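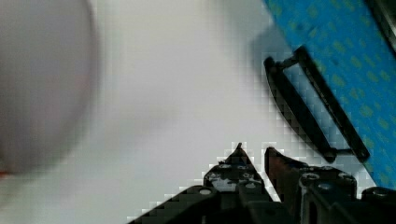

May 14, 2019

Sat down with Sigita this morning to go through the equipment wish list before the new money opens up, and of course it took the whole morning and half of lunch. Writing it down now while I can still read my own scribbles.

The big one first. We want a second arm. Everybody wants a second arm! The question is whether we buy the same model again or go with the one Narkis keeps pushing on us, and I go back and forth on it daily. Same model means the spare parts are shared, the scripts carry over and Triin doesn't have to redo her calibration routine (she has made her feelings on that very clear). The Narkis one has a longer reach and the sales guy was nice on the phone, but the lead time runs into November and he got vague when I asked about the controller software. Kasun says get the loan unit for two weeks and decide after. I like that, if they'll pay the shipping both ways. Need to ask.

Fingertips. We go through them faster than I budgeted for last year. Mastico sells the pads in packs of 3 for 164, and that adds up quick when people keep closing on hard rims. Ilze thinks we could cast our own from the leftover silicone. Maybe! I'm putting in two packs anyway and she can try casting on the side. Also thread locker and a proper set of hex keys that LIVES AT THE TABLE and does not wander off to Arūnas's desk.

Then there's the props question, which sounds silly in a budget meeting but eats more time than anything else. Our table set is a mix of toy food and kitchen stuff bought in dribs and drabs, and when one thing gets lost or cracked we can't find the same one again. Sigita wants to buy everything double from now on, one set for the table and one sealed in a box. I'm for it. It's the cheapest line on the whole sheet. 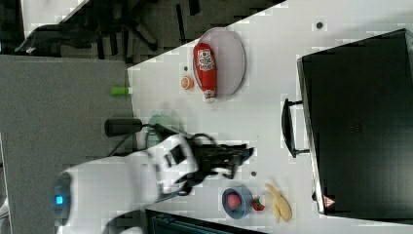
Current table set: ketchup on the pink plate, strawberry and bananas next to the bowl, black case on the right.

I'd add some more soft things to the order too (cloth, sponges, a couple of mats in different patterns), and more stuff with handles. We're heavy on round objects right now. Triin asked for something see-through in two sizes, as depth on clear plastic is her pet topic and she wants to make it everybody's pet topic.

OK, the cameras. The wrist camera we have is fine until something gets right up close to it, and then it's just mush. Kasun found one from Muvex that focuses nearer, same connector, a little heavier. He wants two, one to mount and one to take apart, and I told him one to mount. We'll see who wins. For the overhead view I'd like a better bracket before I'd like a better camera. Arūnas offered to make one in the shop if I give him a drawing, so the cost there is my evening with the drawing.

Cable management goes on the list as its own line this time. Last year I folded it into "misc" and misc got cut, and we've been living with tape and good intentions ever since. Clips, sleeve, a few meters of the braided stuff, and a strain relief at the wrist.

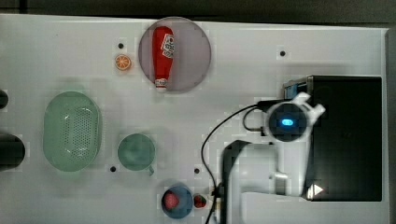
Fitzgerald quoted us 2,963 for the bench upgrade, and that covers a new top with a denser hole pattern, the leveling feet and delivery to the ground floor only (so somebody has to carry it up, hello Kasun). Sigita thinks it's steep. I think it's steep too, but I've also spent enough evenings drilling things myself to know what my holes look like. We agreed to ask them for a price without the feet. If they come back with something sane I'd order it straight away and not wait for the arm decision, as either arm would bolt to it fine with an adapter plate.

Stuff I still owe people:

- email Narkis re: loan unit, shipping, and a straight answer about the controller
- bench price without feet
- bracket drawing to Arūnas
- props list in double, Ilze to check it before it goes out
- ask Triin what "two sizes" means in centimeters

Priority order as it stands: bench, fingertips, props, cables, Muvex camera, arm. The arm is last only for being the slowest to decide, please don't read the list and panic. Sigita is typing up the sheet with real numbers and I'll paste it in behind this page when I get it.

Last updated by Sigita Kuusk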